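4. Trays, cups and the edge of a place setting

Trays turned out to be the part of the tea table we enjoyed studying most. A tray has a boundary that everyone can see, yet much of what belongs to a serving of tea ends up outside it.
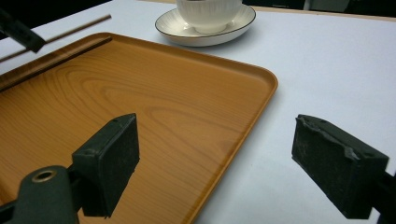 Figure 3. Serving tray with a printed wood-grain finish on a white tabletop, with a ribbed white cup and its saucer set beyond the far rim.

4.1 Inside or beside the rim

In the Gastthorpe sessions we asked people to lay out tea for one guest in whatever way felt right to them. Of the 936 layouts we coded, 185 had the cup and saucer on the table and the tray kept for other things. We had expected a few of these at most, and were delighted to find so many!

Figure 3 shows why this kind of layout needs care in coding. The saucer stands on the table, but seen from above the tray it slightly overlaps the far edge, and a quick coder could easily mark it as "on tray". Okafor and Boateng coded the first 40 layouts together and disagreed on 2, both of them saucers close to a rim. After that we used the shadow as a guide: a saucer whose shadow falls on the tabletop was coded as "beside", whatever the overlap looked like.

4.2 Pattern and plain surface

The grain on the tray in Figure 3 is lively, with long ovals near the middle and streaks running off at a slant. Against it the cup is very quiet — white, finely ribbed, with only a thin dark line around the saucer. Several people spoke warmly about this contrast. One told us she liked to "let the tray be looked at", and moved her cup on to the white table for that reason. Others wanted the reverse, and said a white cup on a white table got lost.

We find both answers fascinating, and they fit well with Valdovinos's remark during the pilot that guests read a patterned tray as a thing to be shown as well as a thing to carry with. Whether a printed grain is read in the same way as solid wood is a question we could not settle. Our participants rarely raised it, and the Rileno set used in August had printed trays only.

4.3 Long thin items

Chopsticks, stirrers and similar rods were the hardest items to place in a category. They were often laid at an angle, and a rod can lie partly over a rim and partly over the table. We coded these by where the larger part of the length rested, and left them out of the counts in 4.1.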